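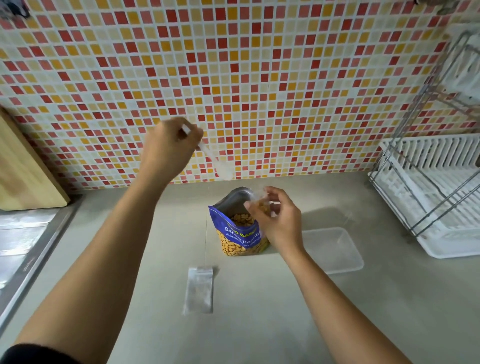
19 March 2023

Workroom, Worken Veterans Archive. Liapis donation, box 2, continued.

Started with the folder of letters, as it was left under the weight last time. The sheets are flatter than before but the folds still come up when the weight is off. I do not want to press more. They can go in the folder like this, and the reader can open them with care. Humidity in the room was 50 on the small meter, so I let the paper rest on the blotter during the morning and worked on the descriptions.

The veteran served as a clerk and later as a driver in the women's reserve. The family gave us this order, but the papers say first driver, then clerk. I checked it against the pay book and the pay book agrees with the papers. In the biography text for the website I have changed the order and put a note in the file, so that the next person does not change it back. The family should be told before we publish, in a friendly way. They have told this story for many years and it is a small difference, but they will notice.

Discharge certificate: good condition, one tear at the left side, old adhesive tape on the back. The tape is yellow and dry and it comes away almost alone at the corners. In the middle it holds. I stopped there. We agreed in August that we don't remove tape over ink without a test, and the ink here goes through to the other side. Made a test point on the lower margin with a damp swab, no color on the swab. I still prefer to wait and do the middle part with a second person next to me.

Photographs. Most have nothing written on the back. One has a place name in pencil which I read as Fakard, and another colleague read as something ending in "-ord". I looked with the light from the side and I stay with Fakard. There is a camp newsletter in the same box with Fakard printed in the heading, so it makes sense. But I wrote "probably Fakard" in the catalog and kept the question open.

There is a problem with the numbering. The group photograph in front of the trucks has number 2999 on the sleeve, and the same number is in the register for a belt from a different donation. I think the register is right and the sleeve is wrong, as the sleeve number is in the other handwriting, the one from before the move. I took the photograph out of the sequence and gave it a temporary slip. Please don't put it back in the drawer until this is solved. I have looked at the numbers directly before and after and they are fine, so I hope that it is only this one.

Uniform jacket. I did not plan to touch it but the tissue inside the sleeves was crushed, so I changed it. The lining is weak under the arms. One button is a replacement, the shank is different and the color is too bright. I left it. It was perhaps changed during the service or perhaps much later for a parade, and I can't say which. There is a thread mark above the left pocket where a ribbon bar was sewn. The ribbon bar is not in the box and it is not in the donation list. Question for the family, together with the other one.

Nokier (scanner software). It is again slow when the files are saved to the shared folder. If I save to the local disk and copy everything at the end, it is much quicker. Settings I used for the letters:

color, not gray, also for the typed pages
no automatic sharpening
black card behind the thin sheets, otherwise the writing on the other side comes through
file name first by box, then by folder, then by sheet

The software still puts the date in front of the file name if you forget to switch this off, and I forgot. I renamed the first folder by hand – it took longer than the scanning.

I listened also to the cassette with the interview, only the first side. The sound is low but it is possible to understand nearly everything. The veteran speaks about the first weeks of training, about shoes that did not fit, and about a sergeant who made them learn the parts of an engine before they were allowed to sit in any truck. There is a good passage on the way home by train after discharge, with the uniform still on and no civilian coat that was warm enough. I would like to use this for the short profile, it tells more than the list of postings. The transcript needs the exact words, I have only notes. Before we quote, check the permission form. The form I found covers "research use", and I am not sure that a public web page is research use.

The spelling of the married name is different on the cassette label and in the certificate. I used the certificate.

Left to do:

tape on the certificate, middle part
number question for the group photograph
second side of the cassette
message to the family – order of duties, ribbon bar, permission
new box for the jacket, the present one is too short and the hem is folded

Blotters are nearly finished, one more pack in the cabinet. The box went back on the lower shelf, certificate separately in the flat drawer with a pencil note on top.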